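Workshop tips from Ilard: sharing a bench with the gripper

Since April the Thampi gripper has done the bottle handling at Stallomitz, 80 an hour. We now check labels and fetch stock, so the old bench habits need changing.

1. Keep mugs on coasters, well back from the bottles.

2. Wipe the orange pads every 15 minutes. Check the brass-coloured screws too.

3. Grip aluminium bottles low down, below the shoulder.

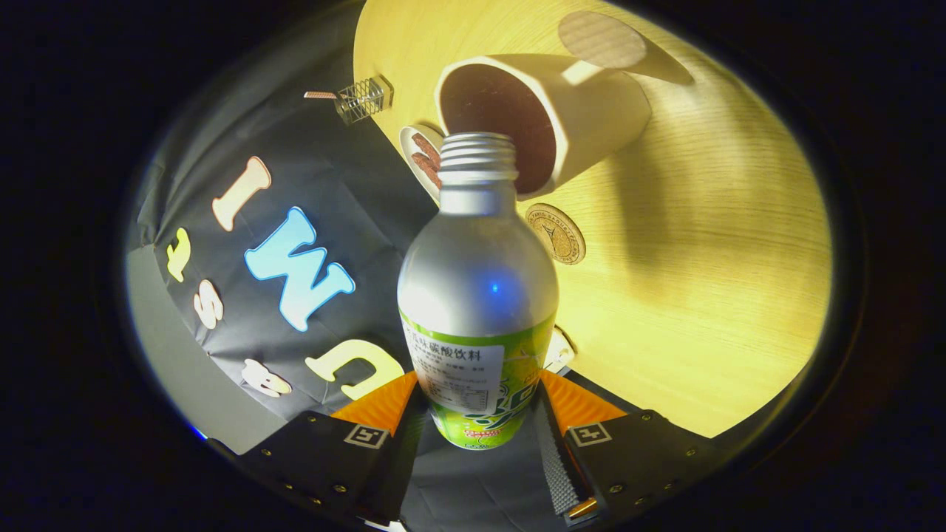
4. Swap jobs at tea break. Label checking tires the eyes.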